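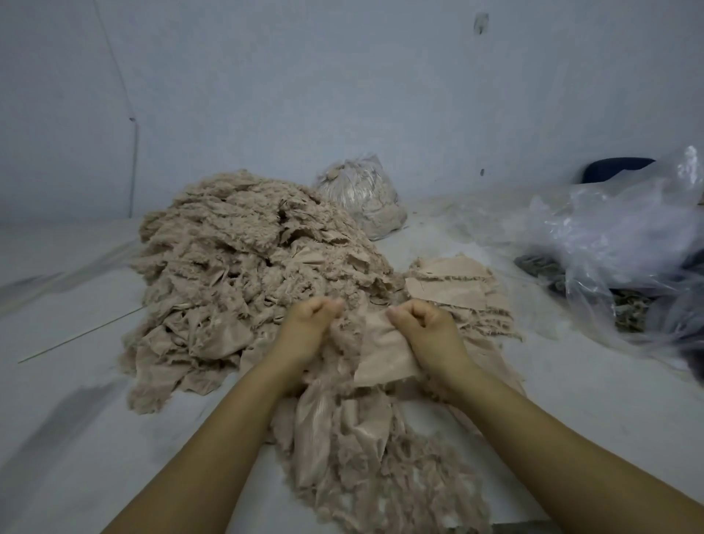
3.2 Hadern als Rohstoff: Sortierung, Faserlänge und Blattbildung

Wer sich länger mit Hadernpapier beschäftigt, landet früher oder später beim Lumpenboden. In den Geschäftsbüchern der Papiermühle an der Oker nimmt er erstaunlich viel Platz ein: Seitenweise werden Zugänge, Sorten und Abzüge notiert, während das Schöpfen selbst oft nur mit einer knappen Zeile bedacht ist. Für unsere Fragestellung ist das ein Glücksfall. Die 2934 ausgewerteten Einträge erlauben es, die Zusammensetzung des Rohstoffs über einen langen Zeitraum zu verfolgen und sie mit den erhaltenen Bögen der Sammlung Hovgate zu vergleichen.

Die Mühle unterschied 6 Sorten. Maßgeblich waren Farbe, Feinheit des Gewebes und Abnutzungsgrad, wobei der letzte Punkt in der Literatur bisher zu kurz kommt. Stark getragene Wäsche galt den Schreibern als besonders wertvoll, und die Faseranalyse gibt ihnen recht. Durch wiederholtes Waschen und Scheuern ist die Faser bereits aufgeraut, sie quillt leichter und fibrilliert im Stampfwerk schneller. Neue Schneiderabfälle dagegen, obwohl sauber und hell, erscheinen in den Büchern regelmäßig mit dem Vermerk »hart« und wurden der Faulung länger überlassen. Wie ungleich ein Haufen einfarbiger Reste schon in sich sein kann, lässt Abb. 2 erkennen: Glatte Stücke liegen dort neben zerknitterten und stark ausgefransten, bei gleichem beigem Farbton. Eine Sortierung allein nach Farbe hätte solche Unterschiede vollständig verdeckt.

Besonders aufschlussreich ist das Verhalten der Schnitt- und Risskanten. Gerissene Kanten geben ihre Fäden leicht frei und lösen sich im Stampfwerk früh auf, geschnittene halten länger zusammen. In den Bögen der Sammlung Hovgate finden sich im Streiflicht immer wieder kleine Knoten, die wir zunächst für Verunreinigungen hielten. Unter dem Mikroskop erwiesen sie sich als unvollständig aufgeschlossene Garnenden, an denen stellenweise noch die Drehung des Fadens abzulesen ist. Das ist ein schöner Befund, denn damit trägt der fertige Bogen eine Spur des ursprünglichen Gewebes in sich, die selbst nach dem Leimen und Glätten lesbar bleibt.

Zur Gegenprobe wurden 2 Versuchsreihen angesetzt. In der ersten verarbeiteten wir ausschließlich abgetragenes Leinen, in der zweiten ungetragene Zuschnittreste gleicher Garnfeinheit. Stoffdichte, Mahldauer und Siebrahmen blieben unverändert; die Blattbildung erfolgte von Hand auf einer gerippten Form nach dem Vorbild des Bestands Purkside. Die Unterschiede waren bereits beim Abgautschen mit bloßem Auge zu sehen. Das abgetragene Material ergab eine geschlossene, ruhige Durchsicht, die Reihe aus Zuschnittresten zeigte Wolkenbildung und genau jene Knoten, die aus den historischen Bögen bekannt sind. Auch der Klang der getrockneten Bögen unterschied sich deutlich. Wir hatten dieses Merkmal nur am Rande notiert, halten es inzwischen aber für einen lohnenden Gegenstand eigener Messungen.

Einschränkend ist festzuhalten, dass die Faulung im Versuch nicht nachgebildet wurde. Die Bücher nennen hierzu keine festen Zeiten, und die Angaben schwanken offenbar mit der Jahreszeit: Für den Februar sind mehrfach Verzögerungen vermerkt, im Sommer finden sich Klagen über verdorbene Partien. Ob die Knotenbildung bei ausreichend langer Faulung ganz verschwindet, muss daher offenbleiben.

Ein zweiter Vorbehalt betrifft die Herkunft der Ware. Der Händler Marchand, der in den Einträgen am häufigsten als Lieferant auftritt, mischte nach Ausweis der Rücksendungen mitunter Halbwolle unter das Leinen. Wollfasern lassen sich in den Bögen an ihrer Schuppenstruktur gut erkennen, ihre Verteilung ist jedoch so ungleichmäßig, dass sich einzelne Lieferungen bislang keinem Papier sicher zuordnen lassen. Die Auswertung der Wasserzeichen im folgenden Abschnitt setzt an dieser Stelle an.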